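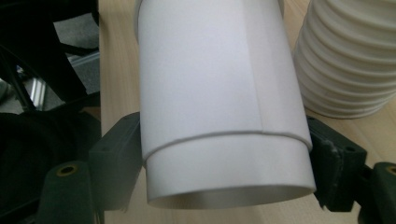 I've been promising a piece on mailing tubes since April, and a few of you have written in to remind me (thank you, I had it coming!). So this month it's all about rolling things up, wrapping them, and getting them to the other end without a crease.

Quick background if you're new. I run the print swap out of my dining room, and this spring we sent out 261 prints, most of them on that lovely heavy stock from Griltska that everybody wants and that hates being rolled tighter than it likes. I use whatever cylinders I can get. Cardboard, mostly, but I've gotten very fond of plain plastic pipe. A short length of smooth white pipe with a sheet of paper wrapped around it makes a really nice core. You roll the print around the outside of the core, so nothing gets crushed in the middle, and the sheet goes on first so the back of the print never touches bare plastic.

My one big tip about that wrap: let the edges overlap. I used to trim mine so they met exactly, and what I got was a thin line pressed down the whole length of the print, right through somebody's sky. An overlap of an inch or so spreads the pressure out. Lay the seam down straight, tape it at the two ends only, and smooth it with the side of your hand. If it spirals, peel it off and start over. I know, I know, but a crooked seam always shows up later.

Leave a little bare pipe sticking out past the paper, too. You want something to hold on to when you're turning the core, and your fingers stay off the good part. I like an inch. My neighbor likes three, and she does beautiful work, so suit yourself.

For cutting the wrap I've switched to the long sheets from Walamex. They come in a pack of 1000, which sounded ridiculous when I ordered it (where was I going to put that?) and now I'm close to the bottom of the box. They take tape well and they don't have that waxy feel. If you only do a handful of prints a year, printer paper taped end to end is fine. Freezer paper is not fine. Ask me how I know.

A word on the table. Everything rolls! I do my wrapping on a plain pale wood top, nothing on it that I don't need, and I stand things on end the second I put them down.
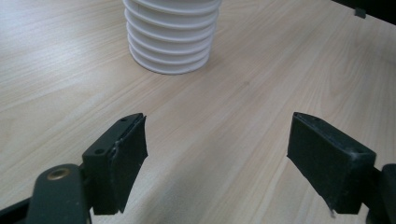

Standing them up also tells you right away if an end was cut crooked, which saves you finding out when the cap won't go on. If a tube leans, I sand the bottom on a sheet of 120 grit laid flat on the table, going in circles and giving it a quarter turn now and then. It takes a couple of minutes and makes a terrible dust, so do it before the prints come out of the drawer.

Several people asked about ribbed tubes versus smooth ones. I like ribbed pieces for handling, they're easy to grip, but please don't roll a print directly around one. Every ridge will print itself onto the paper. If ribbed is all you've got, put something stiff around it first, a file folder or thin card, and check it with your fingertips. If you can feel the bumps, so can the print.

Now the mailing part. The Avmont post office counter has been great about tubes, but they do want the label running the long way, and they do not want string. End caps get taped all the way around, one loop over the top and one around the side. I also write the address on a slip and drop it inside, after the business with the Nechyporuk portfolio last year, which went on a tour of three states with no label on it at all. It came home fine. I aged quite a bit.

The next swap has 700 sheets set aside and sign-up is open through the end of summer. You can put yourself down for up to 9 prints this time. Tell me your largest size when you write, please, so I can cut cores to match, and if you've got spare end caps lying around in the three-inch size, I will happily take them off your hands and pay the postage.

Next month: flattening the old ones that have been rolled up in your closet for ten years. Start clearing off some heavy books.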